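A gut word

Posted 20th March by Efthymia Tsoukalas
76 shares | 30 comments

So I've been stuck in Luke 7 for most of a month, and it's all because of one verb. I was only supposed to be preparing the chapter for our Tuesday-night-that-keeps-moving Bible study (we meet in the Winau church hall when the choir doesn't need it, and in my kitchen when they do), and I got as far as verse 13 and just sat there.

You know the story. Jesus comes up to the gate at Nain and runs into a funeral. A widow is burying her only son. Most English Bibles say he "had compassion on her," or that his heart went out to her, and then he tells her not to cry. I must have read that a hundred times and sailed right on to the exciting part where the young man sits up.

The Greek word is esplanchnisthē, from splanchnizomai. Try saying it with a cold! It comes from splanchna, the insides: heart, liver, lungs, all the organs that were handed around to eat at a sacrifice in the old Greek world. My grandmother still used a version of it. She'd say splachno mou to us when we were little, something like "my own insides," while she was squashing our faces, and I never once connected it with Luke.

The King James translators kept some of that. They give us "bowels of mercies" in Colossians 3:12, which made my whole Sunday school class fall apart when I was ten, and Mrs. Lambrakis had to take us outside. I kind of wish our newer Bibles had hung on to a bit of it, though I understand why they didn't. "Tender-hearted" is lovely but it's so clean. The Greek has somebody's stomach turning over.

What really got me is where the verb turns up. It's only in Matthew, Mark and Luke. John doesn't use it, and neither does Paul (he likes the noun, though, see Philippians 1:8, where he longs for his friends with the splanchna of Christ Jesus). And in those three Gospels it is nearly always said of Jesus himself. He sees the crowds like sheep with no shepherd in Matthew 9:36. He sees people who have been with him three days and have nothing left to eat. Two blind men by the road at Jericho, same verb. The father of the sick boy in Mark 9 even uses it when he begs for help, which I find so brave, asking God to feel it in the gut.

Then there are the parables, and I made a little chart of those on the back of a Kutcombe bus timetable. The master who lets the servant off his enormous debt in Matthew 18. The Samaritan on the road in Luke 10. The father in Luke 15, who sees his boy while he is still a long way off. The priest and the Levite saw the man in the ditch too, remember. They had the seeing part. The verb comes along with the Samaritan and then he's pouring oil and paying the innkeeper before you've finished the next verse.

I brought all of this to the group, way too much of it, and my printout ran to 3,191 words (I know, I know, I've been told 300 is plenty). Punik, my dog, ate the page with the Mark references, so I did those from memory and got one wrong. It's Mark 8:2 for the feeding of the four thousand, ladies, and I said 8:12. Sorry!

We ended up spending most of the evening on Mark 1:41, the man with leprosy. Some early manuscripts there say Jesus was angry, orgistheis, where most have the compassion word. A couple of newer translations go with the anger. One of our group was quite upset by that, and I don't blame her, but I've come around to thinking I could live with either. If you have ever sat next to someone you love in a hospital you probably know how close together those two feelings can be. I still lean toward compassion, mostly because so many of the manuscripts have it, and I'm not qualified to argue past that point.

Back to the widow, though. She doesn't ask for anything. There's no "Lord, help me" and no touching the hem of a robe, and Luke doesn't say a word about her faith. He saw her, and his insides moved, and he walked over and put his hand on the bier. 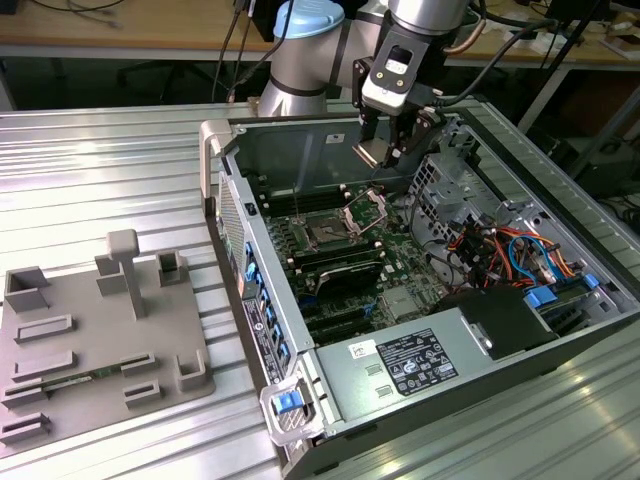
I keep going back to the order of it, the seeing first and then the feeling and then the hand. I've been trying to pray it that way, slowly, one person at a time, usually while I'm doing the dishes. In June we start on Philippians, so I get the noun next, and I already have a second bus timetable.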